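Screen print letters cracking on T-shirts after washing

mpalomino
Posted February 2018

I print small runs of cotton shirts with Flullen water-based ink. The large letters crack after 3 washes, while small text on the same shirt holds up. Same mesh, same dryer. Is it the ink or the cure?
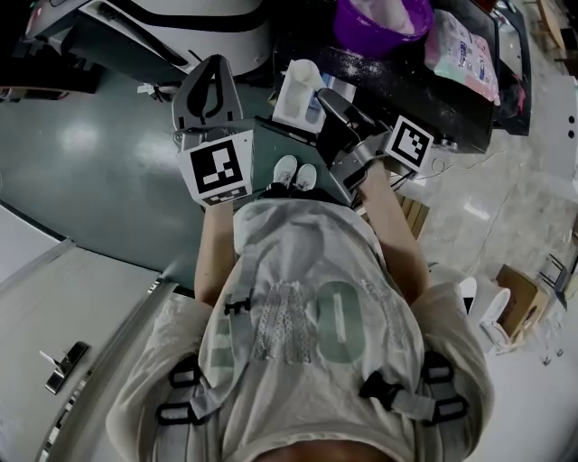
Large solid letters flex more than small text, so a weak cure shows there first. Size and fit matter too. On a loose light gray shirt with big pale green lettering, like the one under the gray and black straps, the fabric folds across the print all day. Check the cure before you change inks. Stretch a letter by hand. If it splits and the shirt shows through, the ink film did not reach temperature all the way down. Slow the belt and test again.
Renasum

Agree on cure. Water has to leave the film before the ink can set, and a heavy deposit holds more of it.

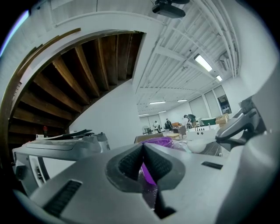

Print one thinner coat, flash it, then print a second if you need coverage. Measure at the ink surface with a probe. The dryer display reads air temperature. Wait a day before the wash test.
Lapiņa

had the same thing in June, turned out to be an old bucket of ink. buy fresh
Bidusetti

Slowed the belt and went to two thin coats. Will report after the next wash test.
Maritza Palomino (mpalomino)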